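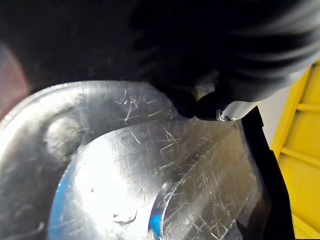 1/ Scratches in stainless steel, and what people will sell you for them

Fine scratches all over, straight ones, diagonal ones, a few little hooks. Long thread, because I've now read far too much about this and I believe very little of it.

2/ It started when I typed "scratched steel pan safe?" into a search box at eleven at night. By midnight I had been told that a scratched pan is poison, that it's harmless, that it's harmless but "tired", and that I should buy a Plinska.

3/ The Plinska page says the firm has made pans since 1888. Lovely. I'd like to know what that has to do with whether this year's pan marks when you drag a fork across it. Mine marks. I expect theirs does too.

4/ Let's take the poison one first, since it gets shared the most. It nearly always turns out to be a warning about non-stick, copied over by someone who didn't notice the difference. A coated pan has a layer that can flake. A plain steel pan is steel, and under the scratch there's more steel.

5/ Before anyone starts: yes, steel can give up a tiny bit of nickel and chromium into food, more with long-simmered tomatoes and more when the pan is new. If you have a bad nickel allergy, ask a doctor, don't ask me. For everybody else I haven't found anything that makes me want to bin a pan over surface marks.

6/ What would make me bin one: a base that rocks on the hob, a handle that's working loose, or a layered pan worn or gouged so far that you can see a different metal. Hairlines don't make the list.

7/ Now the cures. Bicarbonate of soda and water, in a paste. I've done this more times than I'd like to admit. It shifts tea-coloured staining nicely. On scratches it did nothing I could see, and then I had white dust in the rim for days.

8/ Vinegar. Good on chalky white spots from hard water, and on the rainbow patches you get from heat. A scratch is a groove. Vinegar doesn't fill grooves. I don't know why this needs saying but there's a video with a very cheerful soundtrack that says otherwise.

9/ Olive oil on a cloth. This one "works" in the sense that anything greasy looks smoother. Wash it and the marks are back. Half of the before and after photos out there are oil, I'd put money on it.

10/ The other half are lighting. Tilt bare steel under a lamp and every hairline goes bright white. Tilt it back and half of them vanish. You could run a profitable polish company with one pan, one lamp and a steady hand.

11/ Ketchup. No.

12/ All right, ketchup is a weak acid with salt in it, so it brightens copper. Your pan isn't copper. Please put it on chips. 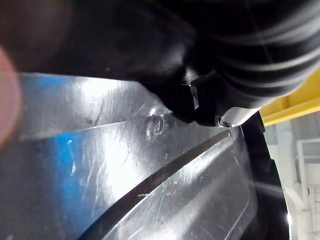
Rekha Nair: I polished mine with the Werkutov paste and a soft cloth and it really did come up better. Took an hour though. Are you saying I imagined it?

13/ No, Rekha, I don't think you did. A paste with grit in it takes a little metal off and leaves finer scratches than the ones you had, so it looks shinier. My quarrel is with the tube, which says "removes scratches". It swaps them.

14/ And then you cook in it, and scrape it, and you've got the old sort of scratches again by the weekend. An hour is a long time to spend on something you'll undo with an omelette.

15/ For the people asking what a proper job involves: wet abrasive paper in stages, coarse to fine, finishing up at 4000 grit or thereabouts if you want it like glass, then a polishing wheel, then getting every trace of compound off before food goes near it. I'm sure it's satisfying. It's also a hobby, and I already have one.

16/ Brushed finishes are a separate headache. They're made of fine lines all running one way. Rub in circles and you've given yourself a shiny patch that will annoy you every morning for ever. If you must rub, find which way the lines go and stick with it, lightly, somewhere you won't look much.

17/ Gertraud Kofler has asked about the Donia cloth, the one sold as "scratch-free on all metals". I've got one. I tried it on the back of an old spoon, under the kitchen light, pressing as hard as I'd press on burnt rice. It left marks. Faint, but there.

18/ To be fair to it, it's a decent cloth. Gets egg off. I'd buy it again if the packet just said "cloth".

19/ My favourite is the Mạc page on pan care, which tells you never to use metal utensils and then, at the bottom, offers you their metal whisk. It has 117 comments and as far as I read (a good way, I'd made tea) not one person brings this up.

20/ So do I use metal utensils in steel? I do. Metal spatula, metal spoon, whisk when I'm making gravy. Wooden spoon when it's nearest. The pan doesn't cook any differently for it. I've fried eggs in new steel and in very old steel and they stick to both if I'm impatient.

21/ Which brings me to "food sticks in the scratches". People say this with great confidence. Food sticks because the pan's too cool, or there's no fat, or the chicken went in wet, or somebody keeps poking it. I'd want to see the same egg done in both pans by someone who isn't selling a third.

22/ Could a really deep gouge hold on to food? I suppose so. You'd feel it with a fingernail. If your nail glides over it, a washing-up brush will deal with whatever's in there.

23/ Things I do avoid, and I was talked into these by ruined pans and not by a web page:
Salt thrown into cold water. Wait till it's hot and stir it. Otherwise you can get little pits, and pits stay.
Bleach. Same story, worse.
Leaving salty water standing overnight.
Stacking pans bare, one inside the next, if you mind how they look.

24/ On stacking. You can buy felt pan protectors shaped like a flower. A folded tea towel does the same job. So does an old paper napkin. I had a set of four of the felt ones as a present and they lasted until someone used one as an oven glove.

25/ Someone wants to know about steel wool. It'll clean nearly anything off and it'll scratch while it does it. If the pan's already covered in marks, I can't see what you're protecting. Rinse well, as bits of the wool can stay behind and rust, and then you'll be online at eleven at night reading that your pan is rusting from within.

26/ Brigitta Zwahlen says her mother's pans are scratched to bits and she'd fight anyone who tried to polish them. I've nothing to add to that.

27/ The powder cleaners, the oxalic acid ones: these I do rate. They lift heat tint and burnt-on brown better than bicarb. Read the tin, wear gloves, don't leave it sitting, rinse it properly. They don't touch scratches, and the better tins don't claim to, which is possibly why I trust them.

28/ "But resale value." It's a saucepan.

29/ Selina Wyss points out that a lot of places rent flats with steel pans and steel sinks listed on the inventory, and that she lost money from a deposit over "heavy scratching to pan". That one's fair and I hadn't thought of it. Get marks written down when you move in. I'd still argue it's ordinary wear, and I'd argue it loudly.

30/ I went back and looked at what the Plinska guarantee covers, since someone kept telling me it was for life. "Scratching, discolouration and other signs of normal use" are left out. So the people who make the pans think scratches are normal use too. They've put it on a different page from the one with the sad grey pan and the shiny new one.

31/ If you've read this far hoping for a method, here's mine. Hot water, washing-up liquid, brush. Bicarb for stains, vinegar for white spots, the powder when I've really burnt something. Dry it with a tea towel if I remember, which is perhaps half the time.

32/ Happy to be shown I'm wrong about any of it. What I'd need is the same bit of metal, same lamp, same angle, washed with soap and dried before the "after". Renata Gallardo has offered to try it with the Werkutov paste on one half of a pan lid and nothing on the other. I'll post whatever she sends, even if it's good.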